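Clestley Garment Handling Collection: Data Card

Summary
The collection covers everyday clothing work at a tabletop: placing garments on hangers, hanging them on a small rack, and spreading items flat. It contains 396 episodes, of which 148 involve hangers. Annotations were prepared at Wevelton and released in July 2023.

Hangers and rack
Hangers of different materials share one wooden rod – wood, plastic and wire are labeled separately. 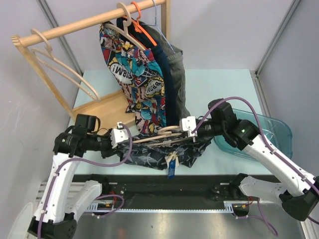
Mihret Gebremichael: Please keep the wire hangers as their own class. Knits slide off them far more often than off the wooden ones, and a merged label would hide that.

The separate class has been retained. Garments with tags still attached are recorded as "tagged," and drawstrings are noted whether tied or loose.
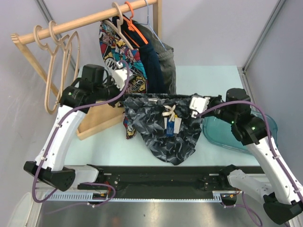

Known limitations
Children's sizes are underrepresented, with 23 episodes. Printed text on fabric has not been transcribed.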